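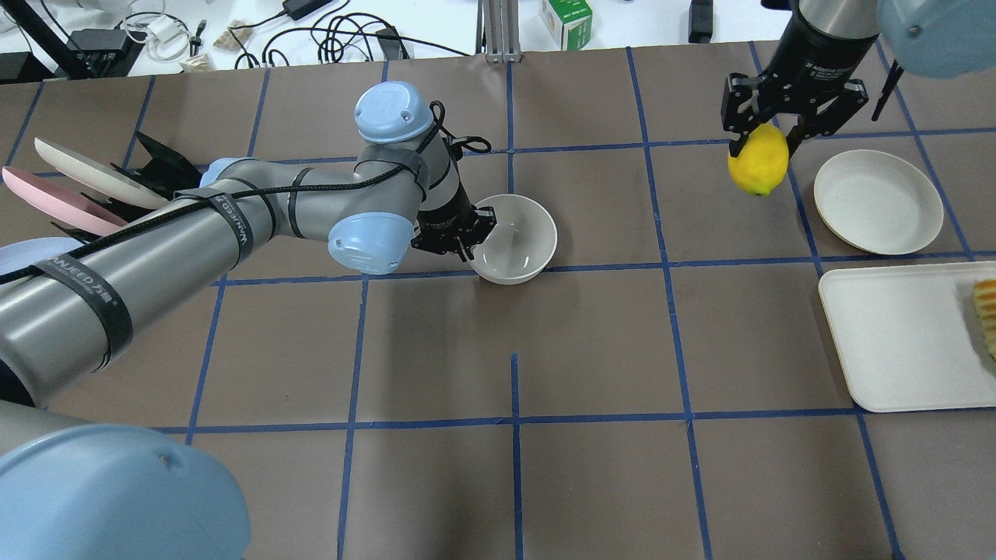 How many objects should be on the table when a run starts?

Only the objects on the task card for that run, each in the square the card gives. Anything left over from the previous run goes back on the shelf before the arms are enabled.

Section 4. Table Set-up and First Run
Julside Student Robotics Club, Two-Arm Bench Guide
Revised 05/06/2020

4.1 Scope

This section covers the bench from power-off to the end of the first recorded run. It applies to club members who have passed the stop-button check in Section 2. Members preparing for the Domura table-setting round should also read Section 7, which changes the scoring but leaves the set-up the same.

Two members are needed. One is the operator and works at the computer. The other is the spotter, stands within reach of the stop button, and does nothing else while the arms are enabled.

4.2 Before power-on

1. Check that the stop button is pressed in.
2. Check both arms by eye from base to gripper. Look for straps that have slipped and cable that has worked free between straps.
3. Pull each strap snug by hand. A strap should not slide along the arm when pushed with one finger.
4. Check the slack at each wrist. The cable must allow the wrist to turn to both ends of its allowed range.
5. Clear the space behind the table so that no loose cable can be dragged forward by an arm.
6. Read the last entry in the bench log. If it reports a fault with no fix entered, stop and tell the lab supervisor.

Caution: Do not route the gripper cable on the inside of the elbow. The elbow closes far enough to pinch it.

4.3 Grid

The table is marked with blue tape. Rows are lettered from the operator side, starting with A. Columns are numbered from the left. Task cards use the row letter first, so B3 is row B, column 3.

1. Wipe the table with a damp cloth and let it dry.
2. Press down any lifted tape. Replace a strip if the end will not stay flat.
3. Lay new tape along the old line before the old strip is removed completely. Work from one end.
4. If a grid corner has moved, run the table calibration in Section 3 again.

Note: Short lengths of tape inside a square are placement marks. They are not grid lines and do not divide the square.

Note: Use the matte blue tape from the Tedum drawer. Clear tape reflects the ceiling lights and gives bad edges in the camera view.

4.4 Placing objects

1. Take the task card for the run and read it through once.
2. Place dishes first, then food items.
3. Center each dish in its square unless the card says "on line."
4. Set the dish rack with its open side toward the arm that will load or unload it. Push down lightly to seat the feet.
5. Place round food items with the long axis pointing left to right.
6. The spotter reads the card aloud while the operator checks each square.

Total load on the table must not exceed 900 grams per reach zone. The dish rack is counted with whatever is in it. Weights are written on the underside of each club dish.

Caution: Ceramic dishes chip when a finger lands on the rim at full speed. All first runs with ceramic are done at the low speed setting.

4.5 Power-on and homing

1. Switch on the control boxes, left then right. Wait for both to finish starting.
2. Start the bench program on the computer and choose the profile "Owusu-2arm." Do not use the single-arm profile. It does not load the shared zone limits.
3. The spotter releases the stop button and says "clear."
4. Home the left arm. Wait until it has stopped.
5. Home the right arm.
6. Open and close each gripper twice with nothing in it.

If an arm halts during homing, press the stop button before reaching over the table. Write down the code on the screen. Code 44 is a joint limit and can be cleared from the Recover menu. Code 62 is lost contact with a gripper; power down and check the plug at the wrist. Any other code goes to the lab supervisor.

4.6 Setting grip force

Force is set for each object in the object file. The default is correct for dishes and too high for soft items.

1. Open the object file and find the item by name.
2. Set force to the lowest value.
3. Close the gripper on the item and lift it a finger's width.
4. If it slips, lower it, open the gripper, and raise the value by one step.
5. Repeat until the item holds through a slow move of one square.
6. Save the value and write it on the task card.

Note: Bowls are gripped at the rim with one finger inside and one outside. Approach from straight above and stop before the fingers reach the bottom of the bowl.

4.7 Shared zone

The middle columns can be reached by both arms. The bench program allows only one arm at a time to carry out a move there. The other arm waits at its last safe point, and a waiting arm is still enabled.

Caution: An arm that has stopped moving may be waiting for the zone. Treat it as moving until the stop button is pressed in.

If both arms wait for more than a few seconds, press the stop button and check the move list. The usual fault is a missing "release zone" line after a place move.

4.8 First run

1. Set speed to low.
2. Start recording.
3. The operator says "running" and starts the move list.
4. The spotter watches the arms and does not look at the screen.
5. When the last move is done, wait for the "list complete" message.
6. Press the stop button.
7. Stop recording and save.

File names use the bench letter, the card number, and the run number. Run numbers carry on from the last one in the log and do not restart each term. The last run logged before this revision was 1,361.

Keep failed runs. Mark them F in the log and enter the move number where the fault took place. The December runs marked X were made with the old grid and should not be compared with later ones.

4.9 Closing down

1. Park both arms and press the stop button.
2. Switch off the control boxes, right then left.
3. Take food items off the table first, including the ones that look clean. Real fruit is thrown out at the end of the session.
4. Wash the dishes and dry them before they go on the shelf.
5. Complete the log entry. Both members initial it.

Tape, straps, and spare finger pads are ordered through the parts sheet on the lab door. For gripper finger replacement, see Section 5.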